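Apr 10, 2020
Sivier shop notebook, ink bench

Picked up the red marker ink again today. Goal is still a dry-erase red that comes off glossy board clean after a weekend. Blue and black have been fine for months. Red keeps leaving a pink ghost.

Batch 281 is the one with the new release agent from Drarnevero. Mixed it first thing, let it stir over lunch, filled pens by hand. The agent went in slower than the old one and wanted to float. I had to bring the stirrer up a notch and scrape the sides twice. Write that on the batch card, because the card only has the old speed.

Weighed the pens before and after filling. Two leaked at the nib and went in the scrap bin. The rest were stored cap down until the afternoon. I don't trust the felt lot from Hekier. Nibs feel softer than the last box and two of them shed fibers when pressed on paper. Need to pull one of the older nibs and run them side by side before blaming the ink for wide lines.

Room was 54 percent humidity when I started writing tests, door closed, fan off. Same three surfaces as before: painted steel, the glossy sheet, and the small tabletop boards. Loops and overlaps on all of them, no lettering. Overlaps matter more because the second pass re-wets the first, and that is where the ghost has been worst.

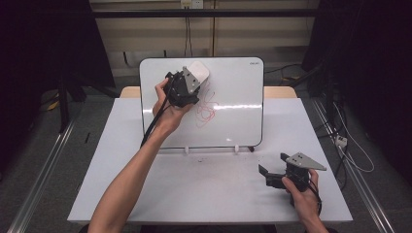
Small board on stand, red loops.

First wipes at 84 seconds with a dry cotton cloth, one stroke, no pressure beyond the weight of the block. Painted steel came clean. Glossy sheet had a faint line at one crossing, gone on the second stroke. Results for the small boards are on the loose sheet, not copied here yet.

Long dwell set is on the back shelf and stays there until Monday. Please do not wipe it, lean things on it, or move it nearer the heater. Last time the shelf was rearranged and I lost the whole set.

Smell is better than batch 95. Still sharp with the cap off, but it didn't hang in the room. Color is a bit orange next to the old red. Could be the agent, could be that I shorted the dye. Checked the scale afterward and it was reading true, so I lean toward the agent.

To do:
- old nib against new nib, same ink
- ask Hekier for the lot sheet on the felt
- repeat the mix with the agent added before the dye
- Đoàn wants sample pens in May, so order caps now
- clean the small funnel, it has blue in the neck

Ran out of cotton cloths at the end. The ones in the drawer marked clean have been washed with softener and are no good for this. Moved them to the rag box.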